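The Virkley Ice Center holds 3,000 people, and on the night I visited 938 of them had bought tickets. Glykeria Tsoukalas, who has kept goal for the Virkley Herons long enough to have outlasted four coaches and two mascots, considered this a decent house.

"Last year we played a makeup game in front of 50," she told me. "You could hear a guy unwrap his sandwich."

Tsoukalas is 36, her contract ends in July, and her left hip makes a noise when she stands up that she describes as administrative. The Herons would like to know whether she plans to come back. So would Trandale, 40 minutes up the highway, which has wanted a goalie of its own since Nerea Iglesias took a coaching job and left the net to a pair of rookies. Trandale can pay more. It also has a locker room with working heat.

General manager Tiago Sequeira handles the subject the way most people handle a wasp. "We love Glyk," he said, and then he said it again, slower. Asked if love came with a second year guaranteed, he took a phone call. I didn't hear the phone ring.

Her backup, Yolotzin Ayala, is 22 and plainly ready. She has started six of the last nine games and won four. The two share a skate sharpener, a dislike of morning practice and a long bus seat near the back, where Tsoukalas reads paperback westerns and Ayala asks her about shooters.
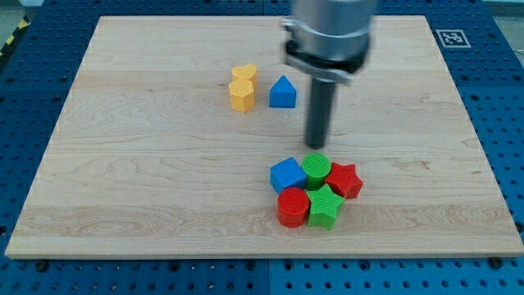 What Ayala mostly asks about is Roos De Smet, the Trandale center, who shoots from places that don't look like places. Tsoukalas has stopped 836 shots this season and swears she remembers only the ones De Smet put past her. "She goes high when she's tired," she said. "Don't print that until after the playoffs." We compromised, in that I'm printing it.

As for next season, she has told Sequeira she'll decide once the hip does. Meanwhile she has renewed the lease on her apartment, which is in Virkley - but month to month.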